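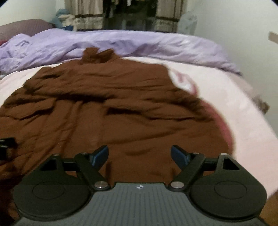 Went to the Rinstead open day on Thursday and spent most of the afternoon at the garment handling session. The demonstration covered folding long-sleeved tops on a soft surface, using hand-held grippers to record the motions that the arm is later trained on. Fingers on the tool are a plain pivoted linkage with a crossbar, blue pads at the tips, and they were part open over the brown top when I started paying attention to the approach angle. A garment with that many wrinkles gives the pads plenty to pinch, which flatters the grip. I would have liked to see the same thing on a pressed shirt. Visitors got two attempts each. Notes from anyone else who went?

Posted by linkage_aidan

________

Reply from khirose

I was in the morning group. Kumiko Hirose here, for those who know me from the Frota board. We did towels first and then tops. The presenter, Ita Daly, said they log 55 folds per session before they change the garment. I asked what share get thrown out and she said she would have to check.

Agree on the wrinkles, disagree that they make it easier. With a creased top you get hold of the fabric quickly, but you often get hold of two layers when you wanted one. Then the sleeve comes along with the hem and you have to put it down and start over. That happened on both of my attempts.

________

Reply from gob_od

What was the surface? The Drudetti demo last May was done on a hard table and the fabric slid all over the place. If Rinstead are working on bedding that is a different friction problem and the results don't compare.

________

Reply from linkage_aidan

Bedding. Pale pink sheet, with a lavender duvet pushed to the far end. The top was spread with its collar end toward the duvet and bunched up in a small heap, so the neckline was the hardest part to read. I went for the hem on my first try and the collar on my second. Hem was better.

The sheet moves when you press down. On a hard table you can push the lower pad under an edge. On a mattress the edge just sinks with you.

________

Reply from niamh_nic

Some of this is operator technique. I have used a Julura gripper at work for six months, and the usual beginner fault is coming in too steep. Keep it shallow and close slowly, and the double layer problem mostly goes away. Two tries is not enough to judge the hardware.

________

Reply from khirose

I came in shallow. The pads still took two layers. Happy to be told I closed too fast.

________

Reply from gob_od

Niamh, "mostly goes away" is doing a lot of work there. Do you have a number? At our shop we never got a reliable single layer pick on jersey knit without changing the pads for something thinner.

________

Reply from niamh_nic

No number I can share. We don't handle much knit either, so that may be the difference. It's nearly all cotton sheeting and aprons.

________

Reply from linkage_aidan

I asked about pad thickness. Answer was that they have tried 2 mm and 6 mm and settled on one of them, but the next group was coming in and I didn't catch which. I have emailed to ask.

My other complaint is the schedule. The folding session and the talk on calibration were both at half past two, on different floors. I missed the talk. If anybody took notes on it, please post them, especially anything on how they keep the finger opening consistent between tools.

________

Reply from gob_od

I have the handout from the calibration talk, a colleague picked one up. Two pages, mostly a wiring diagram, with a short table of finger openings on the back. Will scan it tonight and put it in the files section.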